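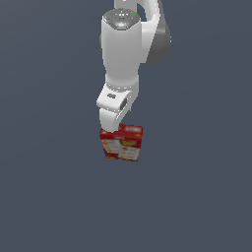

July 15, 2024
By the Pledano press desk

Pledano publishes free practice guide for simulated pick-and-place testing

Guide asks robot teams to say what they simulated, what they left out, and how many times they dropped it

Pledano today released the first edition of its practice guide for testing robotic arms in simulation. The guide is free, runs to 46 pages, and contains 23 rules, one of which is that a team may not change its definition of "picked up" after seeing the results. The drafting group would have liked to leave that one out. The drafting group had also read a lot of test reports.

The document was written over the past year with Cultari, which builds simulation software, and Verschueren, which packs groceries for small retailers and would like its cartons to arrive with their corners on. It covers a narrow job: a single arm, a single gripper, and a packaged item that has to be lifted, held and put somewhere else. Mobile robots, two-armed robots and anything that walks are outside its scope, and the authors ask that people stop writing in about them.

Simulation has become the normal place to try out a new grasping program. It is cheap, it is fast, and a carton that falls in a simulator does not have to be swept up. It is also a place where friction can be whatever you type into the box. The guide does not tell teams which value to type. It tells them to write it down, along with where they got it, and "it was already in there" is accepted as an answer so long as it is printed in the report.

What the rules ask for

The largest section deals with the test item. Teams must state its size, its weight and whether it is modeled as a rigid body. Most simulated cartons are perfectly stiff, a quality rarely found in cardboard. Under the guide this is allowed, but a report on rigid items may not use the word "delicate" anywhere, including in the title.

A second section deals with the hold itself. Lifting an item clear of its support counts as a lift. Counting it as a hold takes longer: the arm must keep the item in its grip through a set series of moves, with a change of direction in each, and the item may not shift past a limit declared beforehand. Items that pass partway into the gripper's fingers, a thing simulators will sometimes permit and physics will not, are scored as failures. Early reviewers objected to this rule in some numbers.

The third section covers surroundings. A plain background with one arm and one item is a perfectly good way to check a grip, and the guide says so. Results from such a setup have to be labeled "isolated item," and they may not be quoted as evidence of how the arm will do with a full shelf, a moving belt or a bin of assorted groceries. Teams wanting to make those claims are invited to simulate a shelf, a belt or a bin.

There is also a page on pictures. Any rendered image used in a report or a brochure must be marked as rendered in its caption. Pledano notes that its own brochures have been corrected.

Trial at Hivham

A draft of the guide was tried out at the Hivham test site, where teams ran 300 simulated lifts each and then filled in the new report form. The form took longer than the lifts. After complaints it was cut from 13 sections to nine, and the question asking teams to describe their "philosophy of contact" was removed.

The trial also turned up a gap in the draft. It had no rule on throwing out bad runs, and several teams had thrown out quite a few. The published version lets a run be discarded only for a software crash, and the crash has to be logged. An arm behaving strangely is a result — often the most useful one in the report.

Using the guide

The guide is voluntary. It is not a safety standard and following it does not make a robot fit to work near people; teams still need to meet whatever safety rules apply where the real machine will be installed. Pledano will not certify anyone, and there is no badge. A badge was designed, and it was quite handsome, but the drafting group voted it down.

Companies may copy the report form into their own paperwork and may add questions to it. They may not remove questions and go on calling it the Pledano form.

Comments on the first edition are open through the end of July. They should give the rule number and suggest replacement wording. Comments reading only "unrealistic" will be filed with the others.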